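Full script or straight to thumbnails? (first long comic)

inkwell_marg
Hello everyone, long-time reader, very occasional poster. I've been making short comics for a few years now, mostly four-pagers for the Vumthorpe zine table and a couple of silly ones for my nieces, and over the holidays I finally talked myself into starting a proper long one. It's a family story set on a ferry, with a bit of a ghost in it (a polite ghost). I have a notebook full of scenes and a fairly good idea of the ending, and now I'm completely stuck on what should be the easy part, which is how to write the thing down before I draw it.

With the short ones I just scribbled tiny pages and went. For this one I thought I'd be a grown-up and write a full script, panel by panel, the way the Patero workbook tells you to. I've done 30 pages of script and I'm bored stiff. The dialogue goes on and on, and I keep describing the weather. Has anyone here done a long project straight from thumbnails? Did you regret it?

Marg

dunnart
Marg! Lovely to see you posting, and I would read a polite ghost on a ferry any day of the week.

I did mine from thumbnails and I'd do it again tomorrow. When I write a script I write like a novelist, and then I get to the drawing board and find I've asked for a woman to walk in, take off her coat, notice the letter and start crying, all in one panel. You can't draw that. In thumbnails you find out straight away, because there's no room for her to do it in. My whole book was worked out on folded copy paper with a soft pencil, two little spreads to a sheet, and the dialogue was scrawled in the margins with arrows going everywhere. My sister thought it was a treasure map.

The only thing I'd say is write the dialogue big enough to read later. I lost a whole conversation to my own handwriting.

Euan Rutherford
I'm going to be the grump here, with affection. I started a long comic from thumbnails and had to stop in the middle, and the reason was simple enough. I fell in love with the drawings. Little scribbly pages have so much life in them, and once I had a nice one I wouldn't cut it, even when the scene was doing nothing for the story. With a script it costs you very little to throw out a page. I have thrown out whole chapters of script over a cup of tea and felt fine by supper.

Boredom while scripting might be telling you something about the scenes, too, and I say that as somebody who once wrote 6 pages of two brothers discussing a fence. If it's dull to write, have a look at what each person in the scene wants before you blame the format. Marg, what do your ferry people want on page one?

inkwell_marg
Oh dear, Euan, that's a very good question and I had to go and make toast before I could answer it. The grandmother wants to get to the other side without anyone asking about the house. The boy wants to see the engine room. The ghost wants somebody to say good morning to him. I suppose the mother doesn't want anything yet, and now that I look at the script, she's the one who does all the talking!

Euan Rutherford
There's your 30 pages, I think.

dunnart
All right, that was annoyingly helpful of him. I still disagree about the script, though. Marg could have found that out just as well in thumbnails, because the mother's balloons would have been covering everybody's faces. A page full of balloons looks wrong before you've read a word.

And I don't agree that drawings are harder to cut. Finished drawings, sure. Mine take me a couple of minutes each and look like potatoes. I've never fallen in love with a potato.

tallship_bev
Can I put in a word for the mushy middle? I took the evening course at Gatchalian, where they had us write what they called a beat page for each scene: a plain paragraph saying what happens and how it ends up different from how it began, and a line or two of dialogue if you already had some you liked. No panels at all. Then you thumbnail from that, and afterwards you type up the dialogue for lettering. I thought it was a lot of fuss at first and now I can't work any other way.

What I like is that you decide the page turns while you're drawing. A surprise has to land on a left-hand page, so the reader turns over to it, and I never once got that right in a typed script. I'd put it all down so neatly and then find the ghost (I had one as well, mine was rude) sitting on the right-hand page in full view while you were still reading the build-up.

pencilcase
Tagging along on this one as I'm at the same stage. Question about typing up the dialogue afterwards: do you do it in the lettering program or separately? I've got Fimix and the text tool makes me want to lie down.

tallship_bev
Separately, always! Plain document, page number, panel number, who's speaking, what they say. Then I read the whole thing out loud in the kitchen with the door shut. You catch an enormous amount that way, and you can send it to a friend to check the spelling before it's sitting inside 800 balloons. I learned that the slow way with the word "cemetery".

Euan Rutherford
I could live with Bev's beat pages. They sound like a script that's had a good night's sleep. I'd still want the whole story down to the ending in that form before anybody picked up a pencil, mind you. Dunnart will say otherwise.

dunnart
Dunnart does say otherwise. Do a scene, draw a scene, see what it teaches you, then write the next one. My ending changed completely because of a face I drew in chapter 2, and I would never have got there on paper first. But we've been round this one before, Euan, and I expect we'll go round it again in June when you post your next outline.

inkwell_marg
Thank you all so much, I've read this through several times with a highlighter. I'm going to put the script in a drawer, write beat pages as far as the ferry docking, and thumbnail just the opening scene to see who's hogging the page. The mother now wants to sell the house and hasn't told anyone, which has perked her up no end. I'll report back, and I promise no more weather.

Reader comments

gumleaf88, January 25, 2015
Found this while looking for something else entirely and stayed for the whole thread. I'm with dunnart. I've got a drawer full of lovely scripts and not one comic.

Noreen T.
What a kind lot you are. I write picture books and the beat page idea works there too – I tried it this morning on a story that had been sulking for ages, and it's much happier now. Did Marg ever finish the ferry?
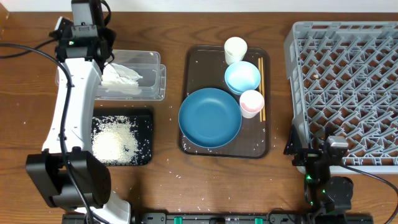

pagesandtea
If I thumbnail first, how big should the little pages be?

tallship_bev
Small enough that you can't fuss over details, and in the same proportions as your finished page. I fit four to a sheet of ordinary copy paper, with facing pages drawn side by side so I can see where the page turns fall. If you can't squeeze the dialogue in beside them, number the balloons and write the words on a separate sheet.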